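Inicio | Cocina | Lavado y limpieza | Despensa | Contacto

Cómo cargar el lavavajillas desde el fregadero

Cargar bien el lavavajillas lleva poco tiempo si los platos llegan preparados. Esta guía sirve para una cocina corriente, con el fregadero a un lado y la máquina al otro, y para una vajilla de diario de loza o cerámica. Las copas finas y las sartenes van en otra página.

1. Retirar los restos

Pase una espátula de silicona por cada plato y tire los restos a la basura orgánica. No hace falta aclarar bajo el grifo. Las excepciones son el huevo, el arroz pegado y la avena: en esos casos deje el plato en remojo 17 minutos con agua templada en el seno del fregadero.

2. Separar por tamaño

Apile en la encimera los platos llanos, los hondos y los de postre, cada grupo por su lado. Deje libre el tramo más cercano a la máquina. Si la encimera es clara, seque enseguida las gotas de café, té o tomate.

3. Revisar el plato por los dos lados

Coja el plato por los bordes, con las dos manos, y póngalo casi vertical. Mire primero la cara y después el reverso. En el anillo de apoyo se acumula grasa cuando los platos sucios se han apilado unos sobre otros, y ahí conviene pasar el dedo.

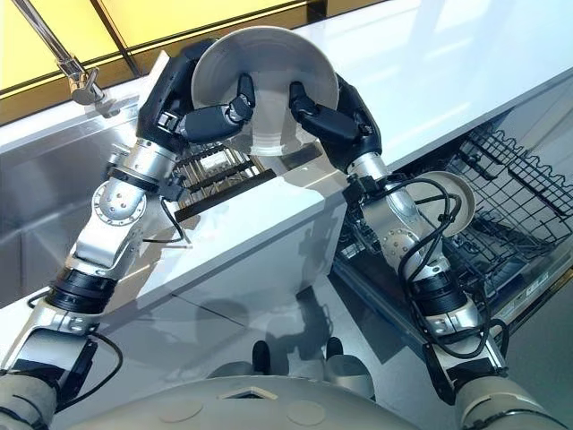 Última modificación: 2023-01-08

Una muesca pequeña en el borde no impide el lavado, pero una grieta que cruza el fondo sí. Ese plato se aparta. Las piezas con filo dorado o pintadas a mano se lavan en el fregadero.

4. Colocar en el cesto inferior

Saque el cesto del todo antes de empezar. Meta cada plato entre dos varillas, con la cara hacia el centro de la máquina. Empiece por el fondo y avance hacia la puerta. Los hondos necesitan más espacio: deje un hueco libre entre uno y otro, o altérnelos con platos de postre. Los platos grandes van en los laterales -- en el centro pueden frenar el aspa.

Gire el aspa con la mano antes de cerrar. Si roza con algo, cambie esa pieza de sitio.

5. Elegir el programa

Para una carga de diario basta el programa normal. El de 70 grados lo dejamos para fuentes con grasa y tablas de plástico que lo admitan. En casa usamos un Herkik con cesto de varillas fijas; en los modelos con varillas abatibles, compruebe que están bien encajadas.

6. Vaciar

Al terminar, abra la puerta un palmo y espere unos minutos. Vacíe primero el cesto de abajo, porque el de arriba suele guardar agua en el fondo de las tazas. Si el anillo del reverso sale mojado, pase un paño de algodón antes de guardar la pila.

Texto de Zofia Kołodziej. El apartado de los platos hondos se corrigió con las notas de Anitha Nadar.

Entradas relacionadas
- Limpiar el filtro del lavavajillas paso a paso
- Quitar la cal de un grifo cromado
- Fregadero de acero: marcas de agua y rayas finas
- Qué piezas no deben ir a la máquina
- Ordenar los platos en un armario estrecho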